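About Skondodik

Hello, and thanks for stopping by! We're a small outfit of 15 people who spend our working days (and a fair few evenings, if we're being truthful) on a question most families have asked at some point: when will a machine do the dishes, put the kettle on and bring me a cuppa?

We started in the back half of a unit on Parry Lane with a borrowed bench, 3 second-hand arms and far more optimism than floor space. These days we have a proper kitchen area, which we call Fendis, where our arms practise the everyday jobs you'd do half asleep. Picking up a mug by its handle is the one we come back to most often, and it's a good deal harder than it sounds.
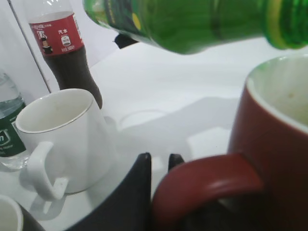
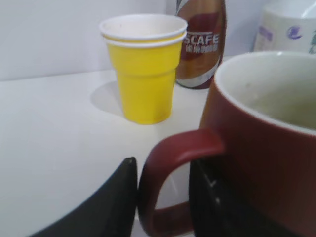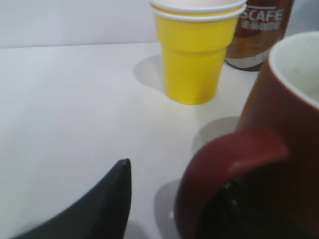
So, can machines do the chores yet? Our answer is a cheerful "some of them, slowly". Our Tekel software now looks after 8 kitchen jobs well enough that we'll leave it to get on with them while we have lunch nearby. Folding a fitted sheet isn't among them, and neither is anything to do with a wet frying pan. In May we ran 274 mug pickups and wrote up every one, including the fumbles, and we're happy to share the notes with anybody who asks nicely.

We also spend plenty of time with people who do this sort of work for a living, in cafés, aged care kitchens and packing rooms, and they've taught us more about where a hand ought to go than any textbook on our shelf. If that's you, we'd love to hear which job you'd give away first. Drop us a line through the contact page, or come by for a look any morning after ten. There's always a mug going.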